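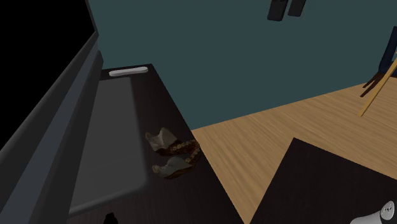 Does water really spin the other way in Australia?

You have probably heard this one. In Britain, people say, the water in a sink drains one way round, and in Australia it goes the other. Somebody's uncle has usually seen it. I don't believe it, and I think you should be suspicious too.

The Earth does turn, and its turning does bend the paths of very big things, such as storms. Hurricanes north of the equator spin anticlockwise, and those south of it spin clockwise. So far, so true.

But a storm is hundreds of kilometres wide and lasts for days. A sink is tiny and empties in a minute or so. The push from the Earth is far too weak to boss that water about. The shape of the bowl matters much more, and so does any swirl left over from the tap or your hands.

Test it yourself. Fill a sink, pull the plug and write down which way the water turns. Do it 14 times. Rokeya Gunawardena's class in Drorkside did, and got both answers — from the same sink!

What if yours goes the same way every time? That still doesn't prove the Earth did it. Try stirring the water gently the other way first, then pull the plug and look again.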